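Katow gets its brass band night back

22/12/2018

So I'd pretty much given up on this one, but the Katow town band is going to play the old Coppens hall again in February! I've been going on about it to anyone who'll listen (sorry, everybody), and last night the news went up on the hall door. The band hasn't had a winter concert there in 5 years, and the hall seats 263 if you squeeze up on the side benches — which we will.
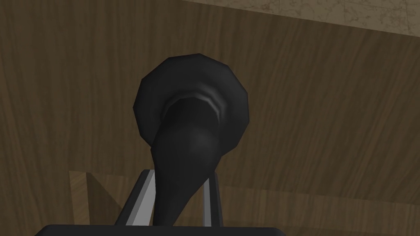

Tickets and getting there

Seats go on sale at the Mollness bookstore right after New Year's. They're keeping 230 for general sale and the rest for the players' families, so don't hang around. There's a bus from Flurnach that stops by the hall, and the last one back leaves after the encore, or so I'm told. Parking is the usual mess.

The program isn't final yet. I'm hoping for the marches, but I'd settle for anything loud with a long tuba part in it.
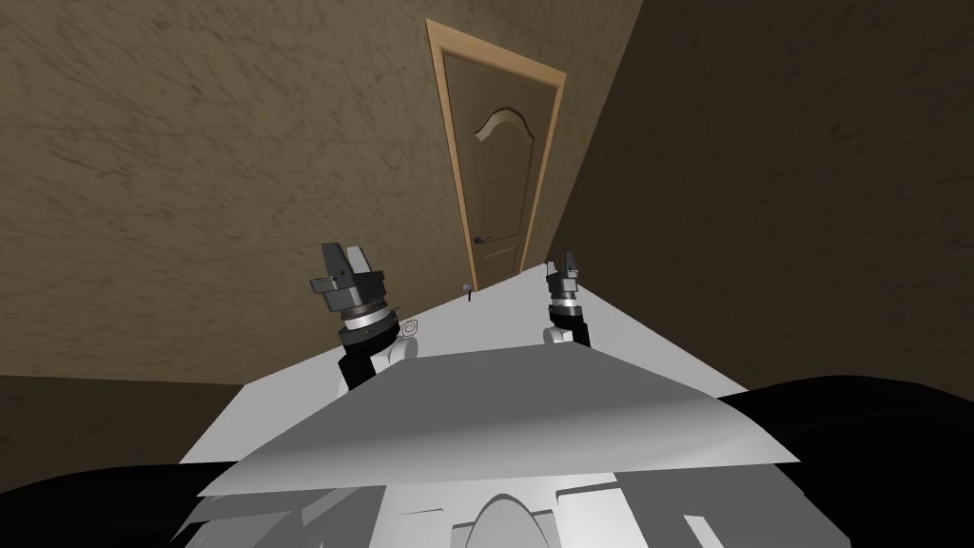 Bijan Kermani would like a slower first half this time, please, with a couple of carols held over from December, and he thinks the marches always go better after the break anyway. Fair enough, Bijan, but I'm still voting for an early start and lots of noise.

The band is also trying to raise $500 for new music stands, and there'll be a bucket by the coffee table. I'm bringing my lemon bars again — same recipe, bigger pan.

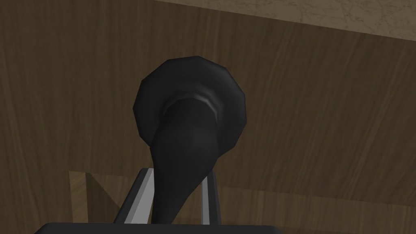
Black horn shape, seen from below.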